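The 1000-piece puzzle that ate my March

24/04/2026

So I finished it. If you've been reading this blog since the winter you know which "it" I mean, and if you haven't, well, welcome, I did a jigsaw puzzle and it took over my life.

My cousin mailed it to me after she gave up on it. It's a harbor at dusk, made by a little company called Trekov, and when I say dusk I mean that well over half of it is the same shade of purplish blue. The sky is purplish blue. The water is purplish blue. The boats, which on the box look like they're going to be your friends, are mostly purplish blue with a bit of orange on one side. I opened it on a rainy Sunday thinking I'd have the edges done by dinner. I did not have the edges done by dinner. I was one edge piece short for nine days, and it was in the box lid the whole time, stuck under the flap.

I hadn't done a real puzzle since I was a kid. We used to rent the same cabin in Canatstead every summer and there was a shelf of them in the hallway, all missing bits, and my dad would sit out on the porch with a card table and work on one while everybody else went down to the lake. I thought it was the most boring thing a person could do on vacation. Now I'm the one telling people "go ahead, I'll catch up" and bending over a tray of sky.

A few things I learned, in case you're thinking of starting one yourself.

Sort by shape once the color stops helping. I fought this for way too long. I kept making little piles called "darker blue" and "darkish blue" and then moving pieces back and forth between them like that was progress! Emmett Mbeki from my Thursday trivia team told me to forget the color and put all the two-knob pieces together, all the three-knob pieces together and so on, and then just try them one after another. It sounds awful. It's kind of soothing once you get going. I did the whole upper left of the sky that way over a weekend with a podcast on.

Daylight matters more than any lamp. I bought a clip-on lamp (not cheap) and it made every piece shiny, so I'd be tilting my head around like a pigeon trying to see what I was looking at. The best hour was always right after breakfast, before work, with my coffee parked on a chair well away from the table. I only spilled once and it was on the chair.

Get trays. I used baking sheets for the first two weeks, and then of course I wanted to bake something. My neighbor lent me a set of those stacking ones with the low sides and they're great, you can carry the whole lot to the couch.

Take breaks, and I mean days. There was a stretch in the middle of March when I couldn't get a single piece in and I started to suspect the people at Trekov of packing the wrong bag. I left it alone from Monday to Friday, threw a sheet over it, ate on the couch. On Saturday I lifted the corner of the sheet and put three pieces in while standing up in my coat. I don't know why that works. My sister says it's the same with crosswords.

The other big thing was where to do it, and I went back and forth on that a lot. The kitchen table is the right height but then you lose the kitchen table. The floor is out, my knees have opinions. I thought about getting one of those roll-up felt mats, but I've read too many sad reviews from people who unrolled theirs and found soup. In the end I just needed a flat top and a bit of elbow room, and for anything you're going to lean over every morning in your socks, I'd say pick somewhere you already walk past. You'll put in a piece on your way by.
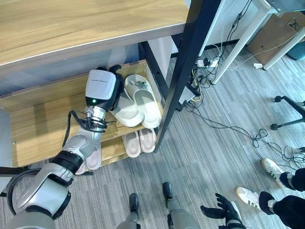
White slippers on the middle shelf, pink ones below.

Now, the ending. I'd been saving the lighthouse for last because it has actual windows in it, so I figured it would be a nice treat after all that water. It was over in twenty minutes. I was a little mad about it, to be truthful! Then I had a hole in the harbor, and I thought, oh no, here we go, but I found the last piece in the cuff of my cardigan. I texted a photo to my cousin and she wrote back "wow so it IS possible" and then asked if I wanted the other one she has. It's a field of lavender.

I've kept it out for a few days so people can come by and say something nice. After that I'm taking it apart and passing it to a woman at work who likes a challenge – I've warned her about the flap in the lid. I'm not gluing it. I know some of you glue. We can still be friends.

If anybody has one with, say, a nice busy street market on it, lots of signs and fruit and colors, let me know in the comments. I'll swap you for lavender.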